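Running at lunch: how the Takcombe site got moving

When Sylvain Guillot joined Grendar as a planner, he brought a pair of running shoes to work and kept them under his desk for the best part of a year. "I told myself I'd go out at lunch," he says. "Then the phone would ring, or it would rain, and they went back under the desk."

The lunchtime running group at Takcombe started in April with a notice on the canteen board. Four people came to the first session, and one of them had thought it was a walk. The group now has 30 names on its list, and 12 or so of those turn out in any given week.

The usual route leaves by the north gate, follows the Mellitz road as far as the allotments and comes back along the canal. It takes 15 minutes at an easy pace and leaves time for a shower and a sandwich. Faster runners go round twice.

Guillot is clear that he isn't a coach. He ran a little at school in France and stopped when he left. "I was never quick and I'm still not," he says. "What I can do is send the message out in the morning and stand by the gate at noon. If somebody is standing there, people come."

The showers were the main difficulty. There were two on site, one of them used for storing signs, and it took three months and a good many emails to get the second one back in use. Grendar has since put in lockers as well – "small ones, but they shut" – and managers have agreed that early and late shifts can move their break to join in.

Not everyone runs. A walking group sets off at the same time and meets the runners at the lock. Guillot says several people have moved from one to the other, in both directions. "One of the fitters hurt his calf and walked for six weeks. He liked the company and he's stayed with the walkers."

In the summer, a team from Takcombe entered the Mosquera relay for the first time and finished 136th. Guillot ran the third leg and dropped the baton at the changeover, which his colleagues have mentioned since. They plan to enter two teams next year.

He would like to see something for the night shift, who miss out at the moment. A run at 6am has been suggested. "I've said yes to trying it," he says. "My wife would like me to think about it a bit longer." 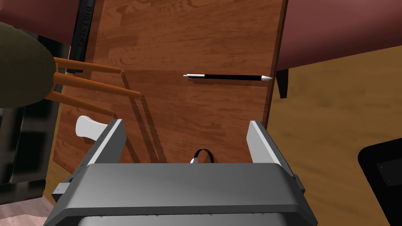

Simulated view of an open gripper from behind and above.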